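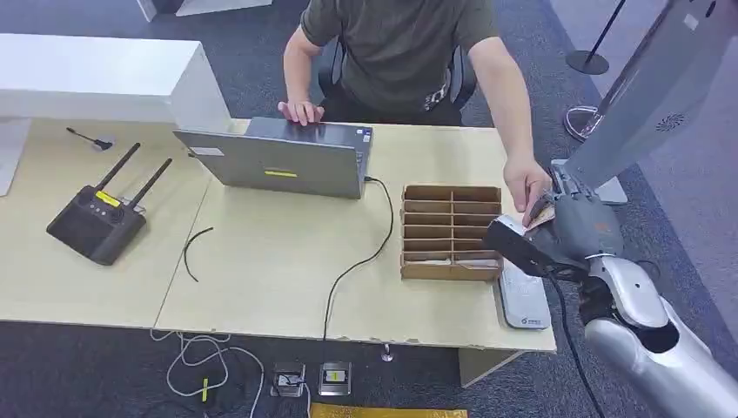

Figure 2. A desk in use, with laptop and cardboard organizer.

4.1 Where small papers go

Office workers own more storage than they use. In the Woveck survey, 35 of 100 respondents kept a divided tray or box within arm's reach, and most could not say what was in the back slots. The front slots did all the work. Receipts, cards and sticky notes piled up there until a slot would take no more, at which point the owner started on the desk itself.

The Plisteck offices were expected to do better, having paid for a filing course. They did not. Staff there described their systems with great confidence -- by date, by client, by "importance" -- and then took longer to find a given receipt than the untrained group at Tarar, who claimed no system at all. Labels made little difference, except that a wrong label was trusted for months. We return to the matter of labels in Section 5, with somewhat lower hopes.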